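Estcombe Break Room Table, Brown Gloss

Sold by Gkikas, workplace and canteen furniture

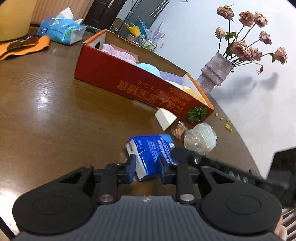 Estcombe top in brown gloss, in use with a blue carton and a wrapped snack.

The Estcombe is a wooden table for break rooms, shared kitchens and any other room where people eat, unpack things and leave them lying about. It has a fine-grained brown top with a gloss finish and a curved edge. It comes in one color and one height. We have sold it for long enough to know what customers ask before they buy, so most of this page is taken up with those points.

The top

The grain is fine and fairly even, so the table looks much the same from either side of the room. The finish is glossy. It reflects overhead lights and windows, and if you want a dull surface you should look at the Plaltstead instead, which has the same underframe and a matte top. Prices for the two are the same.

The curve is cut into the top itself. There is no separate edging strip to come loose. People sitting at that end can push a chair back and get out without catching a hip on a corner, and carts go past more easily in a narrow room.

Small differences in tone between one table and the next are normal. If you are ordering several for the same room, put them on a single order and we will pick tops that sit well together. We can't promise a match to a table bought in an earlier year.

Size and load

Depth across the middle: 32 inches
Maximum load, spread evenly: 200 pounds
Legs: 4, with screw-in feet
Guarantee: 5 years on the top and frame
Color: brown gloss only

The load figure is for cartons, crockery, a coffee machine and the like, set down across the whole top. Please do not stand on the table to reach a ceiling light. The length depends on the version, and the drawing for each one is sent with the quote.

What people put on it

Most of our customers use the Estcombe for snacks and lunches. Cartons get opened on it, wrapped snacks are tipped out and shared, and the plastic wrap ends up in a ball next to the box it came off. The top copes well with all of that. Cardboard slides on the gloss without marking it, and light packaging can be swept off with the side of a hand.

Crumbs show up on the brown, especially pale or yellow ones. Some buyers see this as a fault. Others like it, as you can tell when the table needs a wipe. There is no groove or lip around the edge for crumbs to collect in, so one pass with a cloth takes them to the end, where you can catch them.

If you keep large boxes on the table for days at a time, lift them now and then and wipe underneath. Grit under a heavy box will scratch the finish when the box is dragged. Felt pads under a coffee machine or a toaster are a good idea for the same reason.

Cleaning

Use a soft cloth, warm water and a drop of dish soap. Wipe with the grain, then dry the top with a second cloth or you will see streaks when the light is low. Glass cleaner is fine for fingerprints if it has no ammonia in it.

Do not use scouring powder, steel wool or the rough side of a sponge. They leave dull patches that cannot be polished back. Sticky marks from tape or labels come off with a little cooking oil left on for a few minutes, then soap and water.

Hot mugs are fine on a coaster. Pans should go on a trivet. Spilled coffee should be wiped up the same day – it won't soak in at once, but a spill left over a weekend may leave a ring.

Delivery and setting up

The table arrives in two packages, the top in one and the frame in the other. The top is heavy and awkward, and it takes two people to carry it up a flight of stairs. Lay it face down on a blanket before you fit the legs. All the bolts go in by hand first and are then tightened with the key in the bag.

Once the table is upright, turn the feet until it stops rocking. On a tiled floor you will probably need to do this again after the first week or so.

Delivery is to the ground-floor entrance. Carrying to the room can be added to the order for a charge, and so can taking away the packaging. Please measure the door and any turn in the hallway before you order. The top does not fold or come apart.

Spare parts

Feet, bolts and whole legs are kept in stock. Replacement tops are made to order and usually ship in the month after the order is placed. If your table has the older flat-headed bolts, say so when you write, as the newer legs need the newer bolts.

A touch-up stick in brown is available separately. It will hide a small nick in the edge. It will not do much for a scratch across the middle of the top, where the gloss gives it away.

Seating

Any chair or stool of ordinary dining height will go under the frame. Chairs with arms may touch the underside, so check the arm height first. We sell the Winilov stacking chair with this table more often than any other. It has a plain seat and rubber feet, and the back is low enough that it doesn't knock the edge of the top when someone pushes it in.

From customers

"We have it in the room where deliveries are opened, and lunch is eaten at the same table. The rounded end is the part we use most. I would have liked a darker brown." – Fanni Dudás

"Good table, very shiny. We put a runner down the middle because of the window. Feet needed adjusting twice." – Attila Magyar

"The frame came on Thursday and the top a day later, which was a nuisance. No complaints about the table itself, and it cleans up quickly after the snack boxes have been out." – Graziella Messina

Samples and questions

A palm-sized sample of the brown gloss can be mailed out free of charge. It is cut from a full top, so the grain and shine are what you will get. Put it on the floor in the room as well as on a counter, as the color looks warmer under yellow bulbs.

For quotes on one table or several, write to Sobia Butt in sales. For parts, guarantee claims and anything to do with a delivery, write to Eun-seong Sung and include the number printed on the label under the top. A photo of the damage helps if you are reporting a scratch or a chipped edge.

See also: Plaltstead table, matte top. Winilov stacking chair. Felt pads, pack. Touch-up stick, brown.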